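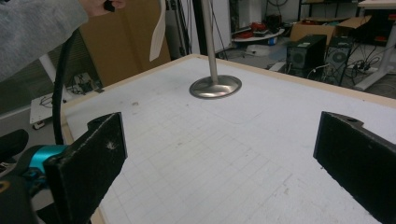
The Utensil Stand Gallery

Welcome, and thank you for stopping by! This page has been promised for so long that a few of you had stopped asking, and I can't blame you one bit. It grew out of our kitchen hanging project, which started in March with a single question from my friend Adebayo Idahosa (why does everybody own a drawer that won't close?) and wandered off from there into hooks, rails, crocks, pegboards and, more than anything else, the freestanding utensil stand. I have become very fond of utensil stands. You put one next to the stove, you hang up the things you reach for every day, and the drawer gets to breathe a little.

I've kept the gallery small on purpose, with plenty of words around the pictures, and those of you who know me will not be surprised by that. If you came over from the Cullis newsletter, you already know the background and can skip right along. Everybody else, pull up a chair.

A bit about the stand itself

The type we like best is as plain as can be: a round base, a pole, and a ring of hooks up high. I grew up with one of these in my aunt's kitchen, where it held a ladle, a potato masher and a slotted spoon that was older than I was, and I suppose I've been looking for that same stand ever since. The steel ones wipe clean with a damp cloth and a drop of dish soap. If yours lives close to the stove it will pick up a film of cooking grease sooner than you'd think, mostly down on the base, and a little baking soda on a soft sponge takes care of it. Go with the grain if the finish is brushed, and dry it afterward so you don't get water spots.

A domed base is a nice thing to have, too. Crumbs roll off it, and there's no rim to collect that gray line of goodness-knows-what that you find under a canister. Just slide it over when you wipe the counter and slide it back again.

The spatula and its hook
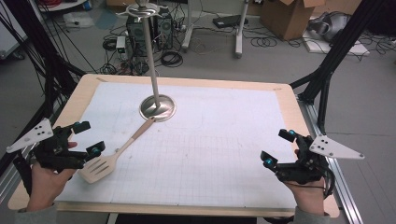
Wooden tools are the ones I get the most letters about, and I do understand why, as they are the ones we all love and the ones we treat the worst! They sit in the sink, they get forgotten in the dishwater, they go into a crowded drawer while still damp and come out smelling like the drawer. Hanging them up lets the air get all the way around. A slotted spatula like the one lying by the base here, with its three long slots and that good long light handle, is a lovely candidate for a hook, as long as there's a hole or a loop at the handle end to hang it by. Check before you buy the stand, please, and not after (ask me how I know). The hook ring on this stand is the flat star-shaped sort with little prongs pointing outward, and it sits near the top of the pole, so a long-handled tool has some room to hang.

If your spatula has no hole, you have a couple of choices. Osaze Ibrahim, who built the shelves in our old workshop and is far braver with a drill than I am, makes a small hole well back from the end of the handle, sands the edges smooth and rubs in a little food-safe mineral oil. I tie a loop of cotton string tightly around the handle and call it a day. The string gets grubby after a while and I replace it, and I have never minded that in the least.

What goes on which side

Spread the weight around the ring. Two heavy ladles on one side and a whisk on the other will have the stand leaning toward you every time you reach for something, and a tall stand is easier to tip than a short one. I like to put the heaviest piece across from the second heaviest and fill in with the light things from there. Keep the wood away from the flame side of the stove. Leave a hook free if you can stand to, for whatever you happen to be cooking with that evening.

And do be choosy about what gets a hook at all! Mine holds 4 tools on an ordinary day: the spatula, a ladle, a whisk and a pair of tongs that used to be my mother's. The melon baller went to the back of the cupboard, where it seems perfectly content. The pastry brush has its own jar, as it drips.

Caring for the wood

Wash by hand in warm water, quickly, and rinse. Towel it off and then hang it up to finish drying. The slots in a slotted spatula need a little extra attention, so I run a corner of the dishcloth through each of them. Every month or so (more often in winter, when the heat is on and the whole house dries out) I rub on a thin coat of mineral oil, leave it overnight and buff off whatever hasn't soaked in. If the surface feels fuzzy, a light going-over with fine sandpaper before the oil will bring it right back. A deep crack is another matter, and I'm afraid a spatula with one of those gets retired to the garden, where it makes a very good row marker for the beans.

More to come

The rail systems are up next, including the Sadora rail that Adebayo has been going on about since spring, and after that a long page on crocks. Our earlier galleries on bread boxes and spice shelves are still up under the Oyewole Kitchen Pages if you'd like something to read with your coffee. Write to me with your own hanging arrangements, tidy or otherwise, and tell me which tool gets the best hook in your house. I read every note, usually at 6 in the morning before the kettle has boiled.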